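Ticket 7733: Hot water runs out in upstairs bathroom
Property: Flostbridge, flat 11
Reported by: Touran Kordestani
Assigned to: Davoud Taheri
Status: Closed

Opened 2023-08-18

Tenant reports that the shower upstairs goes lukewarm after a few minutes. The kitchen tap stays hot. It started after the boiler service in May but has got worse this week. No leaks seen. Pressure on the boiler gauge is normal according to the tenant.

Reply from Mahsa Kazemi, repairs desk
Please run the kitchen tap and the shower separately for five minutes each and tell us whether the boiler stays lit both times. Please also check that nobody has moved the dial under the front panel. It should be on 4.

Reply from Touran Kordestani
Boiler stays lit for the kitchen tap. With the shower it lights, goes off, then lights again. Dial is on 4. My husband Parviz tried it on 5 and there was no difference, so we put it back. The bathroom basin does the same as the shower but it takes longer to notice. We are at home most mornings, and the bedroom next to the bathroom has been cleared on the side where the pipe cupboard is.
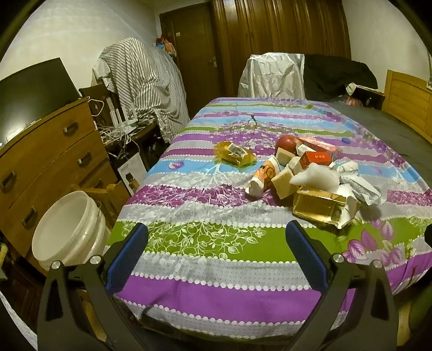

We can't get the cupboard panel off ourselves as two of the screws have been painted over.

Visit 1, Davoud Taheri
Kitchen hot tap 13 litres a minute, fine. Shower much lower. Boiler is cutting out on low flow, so the fault is on the upstairs branch and the boiler is all right. Took off the shower head and cleaned the scale out of it. Slight improvement only. Freed the painted screws and opened the pipe cupboard. Isolating valve on the hot branch is only part open and the handle is seized. Did not force it. Valve to be ordered from Rostami.

Note from Maarja Pärn, stores
Rostami out of stock in that size. Noltier have it at the Jimerbridge counter. Reserved one, plus two olives.

Visit 2, Davoud Taheri
Water off for 33 minutes. Old valve cut out and new one fitted, fully open. Some grit in the pipe, flushed through to the bath. Ran the shower for ten minutes and the boiler stayed lit throughout. Basin also good. Panel refitted with new screws. Showed Mr Kordestani where the valve is.

Reply from Touran Kordestani
Two showers one after the other this morning, both hot. Happy for this to be closed. The paint round the panel is chipped where the old screws came out, can that be put on the decorating list?

Reply from Mahsa Kazemi, repairs desk
Added to the decorating list as a separate job. Closing this ticket.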